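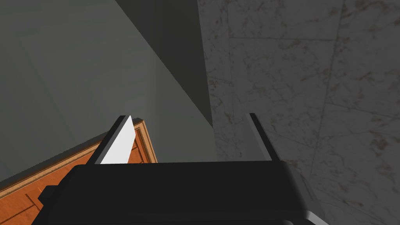 Print this page | E-mail this to a friend

Fametgate Quilters – minutes of the August meeting

Hi all, Nest Bellis here, taking the notes again. I said I'd do it for one meeting and that was last spring, so if anyone has a secret longing to be secretary, my pen is yours! We had 14 members at this one, plus Judine's niece, who came to see what all the fuss was about and went home with a bag of batting scraps.

We got going at 7:10, late because the door code had been changed and I had the old one written on my hand. The July minutes were read (fast) and approved with one fix. I had written that Addo was donating a walking foot to the raffle. It was a free-motion foot. Sorry, Addo.

Money

We're fine. The fabric swap brought in a bit more than last year and the room rent is paid through the end of the year. There was a long talk about whether dues should go up, and I mean long, I had time to bind a whole coaster. We ended up leaving them at $20 for the year. Clakon wanted it noted that she would have voted for more, so that we could bring in a paid teacher in the winter. Noted! We'll look at it again when renewals come up.

The charity quilts

This took up most of the evening. We had agreed to make lap quilts for the care home and we're behind. Three tops are finished, two of those are sandwiched and basted, and none are quilted. I'm guilty here too – one of the tops is mine and it has been sitting on my ironing board under a pile of shirts.

The holdup is the quilting part. Everybody likes piecing and then it all grinds to a halt. Judine offered to run two of them through her longarm with an edge-to-edge pattern if people can get them to her with the backing cut bigger than the top on every side. She asked for four inches extra all around and she asked me to put that in the minutes in a way people would remember, so: FOUR INCHES. Please also press your backing seams open and don't baste it first. She loads the layers separately and doesn't want to be picking out safety pins at midnight.

That led to a question about the two that are already basted. Addo will take one and do straight lines on her home machine, and I'll take the other. I've been wanting to try a wavy line with the walking foot anyway, and a lap quilt seems like a nice forgiving size for it.

Binding: we're going with machine binding on all of them, as they'll be washed a lot. I love a hand-stitched binding as much as anybody (it's my favorite thing to do in front of the TV), but I lost that vote and I lost it badly.

Washing: Clakon brought up red fabrics. One of the tops has a lot of deep red next to cream, and the person who made it couldn't remember if she had prewashed. We'll put it through a cool wash with color catchers before it goes anywhere.

The mystery block

We did block three of the mystery quilt. There was some grumbling about the flying geese in block two coming out small, so I measured mine on the spot and, yes, they were small. Addo went back to the instruction sheet and found the cutting size was wrong. It said 2 inches for the background squares and it should have been 2 1/2. If you've already sewn yours, you can add a skinny strip down one side, or you can remake them. I'm remaking mine and I'm not happy about it. New sheets are in the blue folder, and please throw the old ones away so we don't do this again in October.

Block three is a sawtooth star and it went together very nicely. No complaints at all, which may be a first for us.

Show and tell

So much good stuff this time! Judine brought a wedding quilt in grays and yellows with feathers quilted in the border, and we all had to go and put our noses right up to it. Clakon showed a table runner made from her leftover binding strips and I'm stealing that idea. Addo has finally finished the hexagons. Yes, those hexagons. There was clapping. I brought a tote bag with one handle longer than the other, and everybody was very kind.

Retreat

The sewing weekend is still on. We need to give the place a final number by the next meeting, so please tell me yes or no. "Probably" is no use to me when I'm booking beds. Bring your own extension cord and your own chair cushion. We'll share irons, but no more than 2 plugged in at once or we'll trip the breakers like last year and spend an hour sewing by hand in the dark. (Kind of fun, looking back. It wasn't fun then.)

Other bits

The good rotary mat is missing, the large green one. Please check behind your sofa.

Library books: the one on foundation paper piecing has a waiting list, so if you have it, bring it back even if you haven't finished.

Somebody left a seam ripper with a purple handle on the cutting table. I have it in my bag.

Jobs before next time

Judine – quilt two charity tops once she has them
Addo – quilt one basted top, corrected block sheets
Clakon – prices for a winter teacher, wash the red quilt
Me – quilt the other basted top, retreat list, get the door code right

We wrapped up at 9:05 and then stood in the parking lot talking about thread for another half hour. Next meeting is same place, same time, and the technique is half-square triangles eight at a time. Bring a square ruler if you've got one.

Nest

Print this page | E-mail this to a friend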